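Home | Care Sheets | Checklists | Shop | Contact
June, by the Fernow Reptile Room

Monthly enclosure check, with our comments

1. Heat and light
[ ] Basking spot reads 40 at the surface for bearded dragons
[ ] Thermostat probe still clipped where you left it
Comment: Our Wostport lizards love to shove a probe into the substrate, bless them, and then the heater runs and runs. Please have a good look behind the branches too!

2. Greens and feeding
[ ] Leaves rinsed, and anything slimy thrown out
[ ] Leftovers gone by lights out
Comment: We put greens out in something shallow, so even the little ones can reach over the side without a struggle.

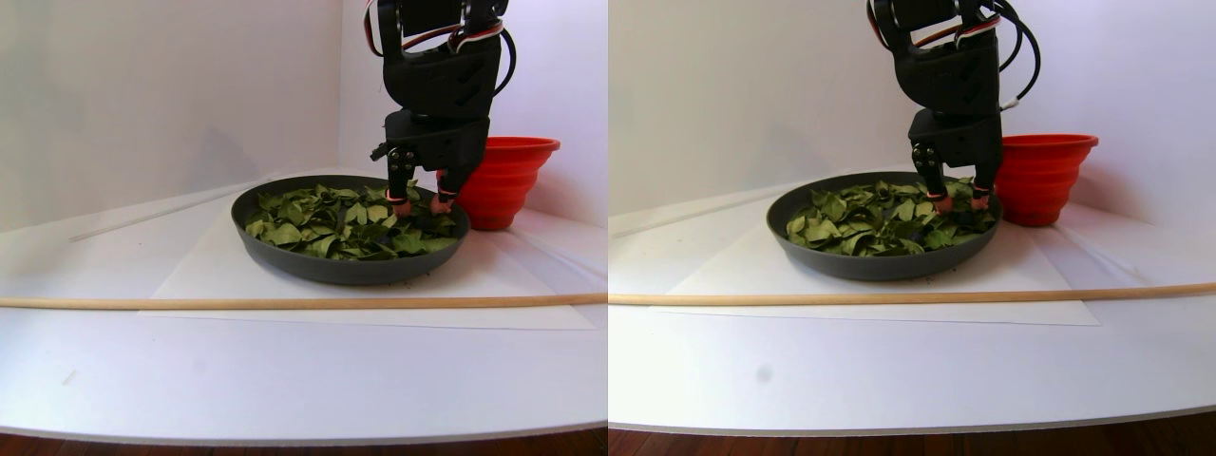
3. Doors and locks
[ ] Glass slides freely and the lock catches
[ ] No gap a gecko could squeeze through
Comment: The Akyol tank sticks in humid weather, so give it a gentle wiggle and never force it.

4. Cords and plugs
[ ] Drip loop on every cord
[ ] 2 spare bulbs in the drawer
Comment: Any scorched plug goes straight in the bin, even if it's your favourite lamp.

Last updated: June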